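Clokero publie les résultats de son essai comparatif de pinces et de contrôleurs pour cellules à deux bras

Communiqué de presse
Octobre

Clokero, société d'ingénierie spécialisée dans l'intégration de cellules d'assemblage et de tri, rend publics les premiers résultats de la campagne d'essais menée dans son atelier de Prarby. Cette campagne avait pour objet de comparer deux pinces parallèles électriques et deux contrôleurs de mouvement dans des conditions proches de celles que rencontrent les ateliers de reconditionnement de pièces automobiles : petites pièces de formes variées, posées sans gabarit, à prendre ou à déposer dans un bac métallique peu profond.

Les essais ont été conduits sous la direction de Rukhsana Jatoi, responsable des essais de préhension, avec le concours de Hollis Ferreira pour la partie commande et de Ruxandra Ghiță pour la vision. Ils portaient sur une cellule à deux bras montés côte à côte au bord arrière d'une même table de travail.

Un protocole commun à toutes les configurations

Chaque configuration a été soumise à 100 cycles. Un cycle comprend l'approche de la pièce, la fermeture de la pince, le transfert et la dépose. Les positions de départ ont été tirées au sort avant la campagne, puis reproduites à l'identique pour chaque configuration, de manière à ce que les écarts relevés ne puissent être attribués à la disposition des pièces.

Les pièces retenues comprennent des plaquettes de frein de deux formats, des éléments courbes en plastique blanc et de petites pièces noires et rondes, ces dernières ayant été choisies pour la difficulté qu'elles présentent au fond d'un bac. La table était couverte d'un tapis brun de teinte uniforme, identique pour l'ensemble des séries. L'éclairage de l'atelier est resté inchangé pendant toute la durée de la campagne.

Les deux pinces comparées sont désignées dans le rapport par les lettres F et M. La pince F est commercialisée par Fodis ; la pince M est un prototype conçu par le bureau d'études Mahmoud. Les deux matériels ont été prêtés par leurs fabricants, qui n'ont pris part ni à la rédaction du protocole ni au dépouillement des mesures.

Des écarts concentrés sur la prise en fond de bac

Sur les plaquettes de frein posées à plat sur le tapis, les deux pinces obtiennent des résultats que Clokero juge équivalents. Les pièces en plastique courbes ont donné lieu à davantage de reprises, principalement lorsque l'ouverture de l'arc se présentait dans l'axe des doigts.

L'écart apparaît lors de la prise des petites pièces dans le bac. Sur une série complémentaire de 39 prises, la pince M en a réussi 37 au premier essai. La pince F, dont les doigts sont plus larges, est venue plusieurs fois en appui contre le rebord avant d'avoir atteint la pièce. Le rapport recommande, pour ce type d'usage, l'emploi de doigts étroits et une approche selon l'axe longitudinal du bac.

« La force de serrage occupe une place importante dans les documentations commerciales. Pour les pièces que nous avons manipulées, l'encombrement des doigts et la façon dont la pince accepte le contact avec le fond du bac ont pesé bien davantage », déclare Rukhsana Jatoi. « Nous souhaitions disposer de mesures que nos clients puissent reproduire chez eux, avec leurs propres pièces. »

Le rôle du contrôleur

Les deux contrôleurs se distinguent par leur gestion de l'effort au contact. Le premier interrompt la descente dès qu'un seuil est franchi ; le second régule l'effort de manière continue et autorise un léger glissement des doigts sur la surface. Le premier s'est montré plus rapide sur le tapis. Le second a été préféré pour les prises dans le bac, où il a limité les arrêts de sécurité.

L'équipe a également relevé l'influence du passage des câbles le long des bras. Une boucle trop courte près du poignet restreint certaines orientations de la pince, et les trajectoires de retour doivent alors être modifiées. Ce point, rarement documenté, fait l'objet d'une annexe distincte du rapport, accompagnée des longueurs libres relevées pour chaque montage.

« Les deux bras partagent le même plan de travail, et le réglage de l'un ne peut être validé sans tenir compte de la position de l'autre », précise Hollis Ferreira. « Nous avons donc imposé une position d'attente au bras inactif, ouverte et dégagée, avant toute descente dans le bac. »

Mise à disposition des résultats

Le rapport complet comprend le protocole, les relevés par cycle, les réglages des contrôleurs et les plans des supports de pince. Il sera adressé sur demande aux industriels, aux établissements d'enseignement technique et aux laboratoires. Les relevés bruts y sont joints dans un format tabulaire ouvert.

Une seconde campagne est en préparation. Elle portera sur le choix et l'emplacement des caméras, en particulier sur la détection de pièces sombres dans un bac métallique, dont les reflets ont compliqué le repérage lors des premiers essais. Ruxandra Ghiță en assurera la coordination. Les fabricants désireux de soumettre un matériel peuvent prendre contact avec l'atelier de Prarby ; les conditions de prêt leur seront communiquées avec le calendrier.

À propos de Clokero

Clokero conçoit et met en service des cellules robotisées destinées aux ateliers de petite et moyenne série. Son atelier de Prarby accueille les essais de préhension, de commande et de vision menés pour le compte de ses clients, ainsi que des campagnes comparatives engagées à sa propre initiative.

Contact presse : Ingrid Thibodeaux, service de la communication, Clokero
Demandes techniques et prêt de matériel : Priya Bellamy, atelier de Prarby

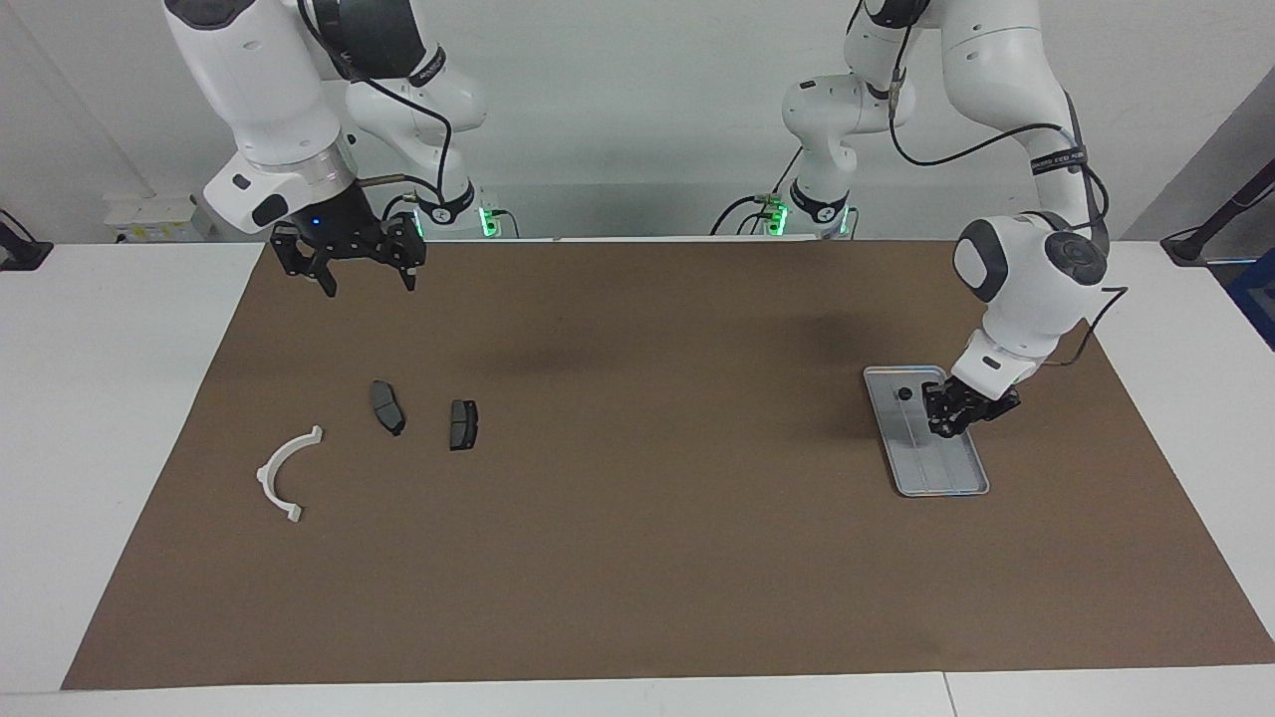 Les demandes de rapport doivent mentionner le nom de l'établissement et le type de pièces manipulées. La reproduction des tableaux de mesures est autorisée sous réserve de citer Clokero et d'indiquer la configuration d'essai correspondante.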